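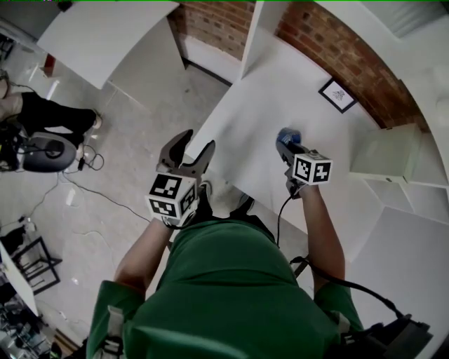

Two grippers, one little blue thing, one big white table.

So, the budget. I promised a post on what we're buying for the second half of the year and I've been putting it off since March, mostly because I kept changing the spreadsheet (it has tabs now, I'm sorry).

The big question was whether to get a second pair of hand-held grippers or finally spring for an arm. I wanted the arm! I've wanted the arm for ages. But an arm needs a stand, a controller, a proper mount and a corner of the room we'd never get back, and meanwhile the grippers are what we pick up every single morning. So grippers it is. The Kolldale pair came in at $2232 with the marker cubes already fitted, and Amano wanted less but sells the cubes separately, and by the time I'd added those plus shipping the gap was so small I stopped caring. Kolldale also quoted spare fingers at $52 a set, so I put two sets on the list.

Then there's cable. I had no line for cable last year, none, and I ended up buying it in dribs and drabs on my own card and losing half the receipts. You've got a lead coming off the gripper, another one going to whatever you're wearing on your back, and then the stuff all over the floor. This time there's a real line for it: longer leads, a bag of velcro ties, and floor covers for the stretch between the chairs and the table. I'd like to get through a whole season without stepping over anything.

Harness next. The straps are fine for an hour and pretty annoying after that, at least on my shoulders. Danero has a padded one for $89 and I'm getting one to try before I order a second. If it rubs, it goes back.

What I cut: the new table (the big white one is great, it wipes clean and you can lean right over it), the fancy shelving, and a lighting kit from Brimetti that I had bookmarked for weeks. The lighting one hurt a little. It'll probably sneak back in next year.

I also set aside a bit for small objects to practice on, which sounds silly as a budget line but they roll under things and vanish, and glossy ones are harder to come by than you'd think. If you have a good source for cheap little shiny things in bulk, tell me in the comments, please!

Still waiting on the final Kolldale quote, with lead times. They said over a month for the last order, so I want this one in early.

Recent posts
Renting vs. buying: my messy math
What I keep in the spares drawer
Velcro ties, a love story
Labeling every cable in one afternoon

Contact | Copyright, all rights reserved | Back to top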